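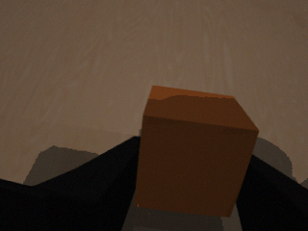
Foro > Células y simulación > Pinzas

Tema: La pinza cierra torcida en la célula virtual

zpoirier
03/09/2020
Buenas. Tengo montada la célula de la Lustomska en simulación antes de tocar la de verdad, que ya me costó un disgusto. Bloque naranja, mesa de madera, pinza de dos dedos negros. Coge el bloque, pero me queda un poco girado y no hay manera de que lo suelte a escuadra. He recalibrado el TCP 2 veces y sigue igual. ¿Ideas que no sean «reinstala»?

raymonde_g
Reinstala.
Vale, en serio: mira la fricción de los dedos. De fábrica viene tan alta que el bloque se queda como entró. Si llega girado, se va girado.

Darcy_D
No estoy de acuerdo. Con esa fricción trabajo yo todos los días y la pieza se alinea sola si las caras son planas. Para mí es el modelo de colisión. ¿Qué malla llevan los dedos?

zpoirier
La original de Peven, 1,868 triángulos por dedo. La bajé así y así la dejé, que uno tiene fe.

Darcy_D
Pues ahí tienes la avería. Ponle una caja a cada dedo y deja la malla bonita para que la vea el jefe.

achterberg
Cajas, sí, pero antes pasa el paso de física a 900 Hz. Con el que trae el proyecto, los contactos bailan más que mi suegro en las bodas.

raymonde_g
Subir la frecuencia es tapar la gotera con un cubo más caro. La fricción, insisto.

Darcy_D
Raymonde, llevas insistiendo con la fricción desde que existe el foro.

raymonde_g
Y aquí sigo, con mis bloques rectos.

zpoirier
Probado. Con las cajas gira menos. Con las cajas y la fricción más baja, lo deja recto. Lo de la frecuencia solo me ha servido para calentar el despacho. Mañana paso los valores a la célula real y, si la pinza aprieta de más, ya sé a quién escribir.

achterberg
A mí no, que estoy en Nostinitz y hay mala cobertura.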